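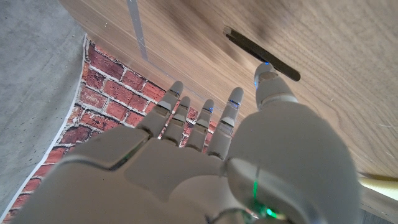
The Cheng Street Adult Learning Center entered the second half of its grant period with the main elements of the evening literacy program in place. Classes in basic reading, workplace writing and citizenship preparation are now offered from the same building for the first time, and enrollment has reached 67 adult learners. Work on the interior has followed the finish schedule approved with the original award. As the picture at the head of this report shows, light-colored wood set against brick-pattern wallpaper gives a plain and calm effect, and the same pairing has been specified for the study area on the ground floor. The remaining funds in the interior budget line are committed to this work and to task lighting.

Print this page
E-mail this page

Submitted to the Cenora Fund, June 3, 2019

Program delivery

Instruction began in December, later than the work plan had anticipated. The delay resulted from the late transfer of the lease and did not affect the total number of teaching hours to be delivered under the agreement. The Center has added an early evening session to make up the difference. Attendance in the reading classes has been steady. Attendance in workplace writing has been less even, and instructors report that changes in shift schedules are the most common cause given by learners who miss class.

The citizenship preparation course is taught in two levels. The lower level was not part of the original proposal. It was introduced after intake interviews showed that many applicants needed further work in spoken English before they could make good use of the standard materials. The cost has been met from savings in the printing line, as agreed with the Fund's program officer.

Staffing

Yuk-lan Tai was appointed program manager at the start of the grant period and continues in that role. The Center now employs five part-time instructors, which completes the staffing plan. All have finished the required orientation. One instructor also coordinates placement testing, and her hours have been adjusted to reflect this.

Recruitment for the family services position was not successful in the first round. The position has been advertised again with a revised job description and a higher hourly rate. Until it is filled, referrals for child care and transportation assistance are being handled by the front office. This arrangement is adequate for the present level of demand but should not continue into the next enrollment period.

Materials and records

The Center has adopted the Vidley reading series for beginning learners and has purchased classroom sets. Intermediate classes continue to use materials selected by the instructors. Recorded lessons are available through Vidside for learners who cannot attend in person. Use of the recordings has been light so far, and the Center will review whether the subscription should be renewed.

Learner records have been moved from paper files to a single database. Entry of older records is still under way. Until it is complete, the Center cannot report reliably on the progress of learners who enrolled before the current grant.

Budget

Spending to date is within the approved total. Personnel costs are below projection as a result of the vacancy noted above. Utility costs are higher than projected, and the Center requests approval to move a portion of the unspent personnel funds to cover them. A revised budget form is attached.

Next period

The Center will complete the ground floor study area, fill the family services position and administer the second round of reading assessments. Results will be included in the final report.

Print this page
E-mail this page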